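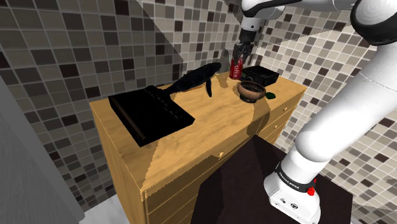 Most of March went into the grasp checker, and I want to write down what changed before I forget why I changed it.

Some background first, for people who came here from the older posts. Brarko is the small planning stack I maintain. It takes an object pose and a goal pose, picks a grasp, plans the arm motion, runs it in simulation and writes out a log. Clolasstead is the set of simulated rooms I test it in, mostly furniture with things on top. Each room gets loaded with a random arrangement, the arm gets a pick task, and the planner has a fixed time budget to come up with something. If the pick works, the object has to be set down again in a free spot.

For a long time I only looked at the success number. It was decent and it went up a little every time I tuned something, so I left it alone. Then I started replaying the successful runs as well as the failed ones, and a fair number of the successes bothered me.

The worst kind was the grasp that only held because of contact settings. The fingers would close on the rim of a bowl at a bad angle, sink a hair into the mesh, and the solver would keep them stuck there through the whole lift. The checker saw an object that was above the surface and moving with the gripper, so it passed. On a real arm I would expect that bowl on the floor.

The old check was two conditions. Object height above the support surface greater than a threshold, and object velocity relative to the hand below a threshold, both held for 15 simulation steps. That is a cheap test and I still run it first. But it says nothing about how the object is being held.

The new check adds three things after the cheap one passes.

First, it looks at the contact points on each finger pad and throws out any grasp where one finger has contact only along its edge. I do this by projecting the contacts into the pad's own frame and looking at how far they sit from the border. The pad frame was wrong for a while. I had copied it from the visual mesh and the collision mesh has a different origin, so for two evenings I was rejecting perfectly good grasps and blaming the contact reporting.

Second, it looks at penetration depth. If any contact is deeper than 2 millimeters the run is marked as suspect. It is not failed outright, only put in a separate pile. Some of my collision meshes are coarse convex pieces and they overlap the fingers a bit even in a normal grasp, so a hard fail would punish the mesh and not the planner.

Third, there is a shake. After the lift the arm holds still, then the wrist does a small rotation back and forth, and the object pose relative to the hand is compared before and after. If it slipped more than I allow, the grasp fails. I resisted adding this for a long time because it makes every run longer. It catches more than the other two together.

Soda cans turned out to be a good test object for this. A can is easy to pick up from above in an open space and gets a lot harder once it has neighbors. The opening of the gripper doesn't leave much room around it, so the approach has to be fairly straight, and if the perceived pose is off to one side then one finger lands on the top of the can. The planner used to try anyway. It would push down, the can would tip, and sometimes the fingers would close on it while it was tipping and the old check would give that a pass too.

So the second half of the month was about the approach and not the check.

The planner samples grasp candidates around the object, filters them by whether the arm can reach them, filters again by collision, and sorts what is left. Before, the sort was by joint travel. Short motions won. That makes nice quick videos and it also favors grasps that squeeze past other objects, since those are often the ones closest to where the arm already is. I changed the score so it takes clearance into account along the last part of the approach. Only the last part. I tried using it along the whole path and the arm started taking long tours over the furniture to stay away from things it was never going to touch.

Clearance is measured from the finger geometry to the nearest obstacle, sampled at a few points on the way down. I cap it, so that a grasp with a huge amount of open space around it doesn't beat a grasp with enough. Above the cap, joint travel decides again. This one line made more difference than most of the work before it.

Tall toys and anything with fins or a tail are still trouble. The collision model for those is a set of convex pieces, and the pieces fill in the concave parts, so the planner believes there is a solid lump where there is really a gap. It refuses grasps that would be fine. I could decompose the meshes more finely, but then planning slows down, and I already spend most of the budget in collision queries. For now I accept the lost grasps. Open boxes have the same problem in a worse form. If the decomposition closes the top, you can't place anything inside, and I have had a box in Clolasstead for months that was solid as far as the planner knew. I found out when I added a task to drop something in it and got no valid plans out of 49 attempts.

That one is fixed now. I build open containers out of separate wall and floor boxes by hand and skip the automatic step. It is dull work but you only do it once per object.

Perception is faked in most of these runs. The pose comes from the simulator with noise added on top. I keep a rendered camera path too, and I use it for a smaller set of runs at night, because rendering is slow on my machine. The noise model used to be plain Gaussian on position and rotation. When I compared it to what the pose estimator produces on rendered frames, the estimator's errors were much less polite. It is very good most of the time and then badly wrong when there is a hard shadow across the object or when something blocks half of it. The shadow of the arm itself is a common cause. The arm moves over the surface, the shadow falls on the target, and the estimate jumps.

My fix is not clever. The pose is taken before the arm moves in, and the later estimates are only allowed to correct it by a limited amount per update. If an update asks for more than that, it is ignored and a counter goes up. If the counter goes up too many times in a row, the arm backs off and looks again. For the fake perception I now mix in occasional large errors so that this code gets exercised in the fast runs as well. It found a bug within the first hour. The counter never reset after a good update, so on long runs the arm would eventually back off for no reason and keep doing it.

Tooling. I finally moved the logs out of one giant text file per batch. Each run now gets its own folder with the seed, the settings, the joint trajectory and the contact list at the moment the check ran. I can load any run in the viewer from its seed and step through it. The viewer is based on Durán, a small plotting tool I wrote for something else years ago, and it shows the finger contacts as dots on the pads next to the 3D view. Looking at those dots is how I found the pad frame problem.

I also added a setting to replay a run with a different solver time step. If a grasp holds at the normal step and fails when the step is cut in half, I don't trust it. Out of the runs I had marked as suspect for penetration, 22 failed this way. I haven't decided whether to make it part of the standard check. It doubles the cost for those runs, which I can live with, but I would like to understand the failures before I automate them away.

The success number went down, as expected. I have stopped comparing it to the old one. The runs that pass now look like something I would let a real arm do, at least when I watch them at normal speed – some of the placements are still ugly, with the object dropped from a little too high.

Placement is the next job. The release height is a constant right now and it is too generous for short objects. I want to lower until there is contact with the surface and then open, but the contact signal in the simulator is noisy in the first few steps and I keep getting early releases. I tried a simple filter and it made the arm press too hard instead.

The other thing on the list is merging the Zultlow branch, where I moved the inverse kinematics to batched solves. It is faster on large candidate sets and slower on small ones, and I don't have a good rule yet for switching between them. There is also a bug in it where the elbow sometimes picks the other side halfway through a batch, and the resulting plan has the arm swinging through a wall. The collision filter catches it, so nothing bad comes out at the end, but it wastes candidates.

The checker is in the main branch now and is on by default. If you want the old behavior for comparison, set the check mode to "basic" in the batch config. The shake can be turned off separately. The settings files from before March will still load, but the thresholds were renamed and old values for them are ignored with a warning, so read the first few lines of output the first time you run it.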